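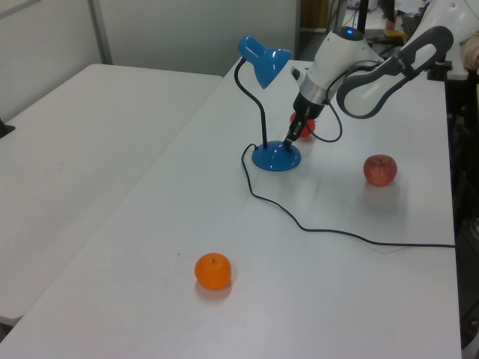 Sur la table blanche : une lampe bleue, une mandarine et une pomme rouge.

Pourquoi une balle de baseball peut-elle tourner en l'air ?

Tu as déjà vu un match de baseball ? Le lanceur prend son élan, la balle file droit vers le batteur… et hop, au dernier moment, elle plonge ! Le batteur frappe dans le vide et tout le stade crie. Ce lancer s'appelle une balle courbe, et c'est un des trucs les plus géniaux de ce sport !

Tout se joue dans les doigts

Regarde une balle de baseball de près : elle est recouverte de deux morceaux de cuir cousus ensemble avec un gros fil rouge. Les coutures dépassent un petit peu, et le lanceur y pose les doigts pour bien s'accrocher. Quand il lâche la balle, il la fait rouler vers l'avant, comme une roue de vélo qui avance. Elle part donc en tournant très vite sur elle-même.

L'air donne un coup de main

L'air est invisible, mais il est bien là (passe la main par la fenêtre d'une voiture qui roule doucement, avec l'accord d'un adulte, tu vas le sentir !). En tournant, la balle entraîne l'air qui la touche et l'envoie un peu vers le haut, derrière elle. En échange, l'air pousse la balle vers le bas. La pesanteur, elle, tire déjà la balle vers le sol. Avec ces deux forces ensemble, la balle descend beaucoup plus vite que prévu !

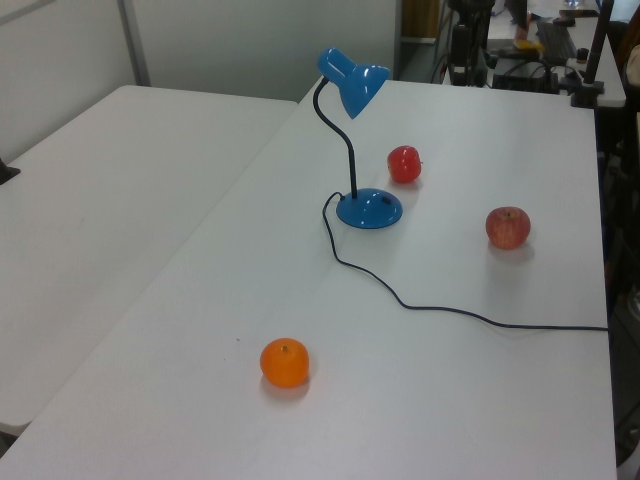

La lampe bleue, avec son long cou noir et son pied rond.

Et si on la fait tourner dans l'autre sens ?

Bonne question ! C'est ce qui se passe avec la balle rapide. Elle tourne vers l'arrière, et l'air la pousse un peu vers le haut. Elle tombe quand même, mais moins vite, et le batteur a l'impression qu'elle monte. Imagine le casse-tête : il a moins d'une seconde pour deviner quel lancer arrive ! Et s'il accumule 3 prises, il est éliminé.

Au stade de Tinham, il y a 3 699 places, et quand une belle balle courbe trompe un batteur, ça fait un sacré bruit !

À toi de jouer

Prends un ballon de plage bien gonflé et va dehors, un jour sans vent. Lance-le devant toi en le faisant tourner sur le côté, comme une toupie. Tu vois sa route se courber ? Un ballon de plage est léger et très gros, alors l'air le dévie facilement. Essaie ensuite dans l'autre sens : il part de l'autre côté !

Le petit mot à retenir

Prise : lancer que le batteur rate, ou bon lancer qu'il laisse passer sans frapper. En anglais, on dit « strike ».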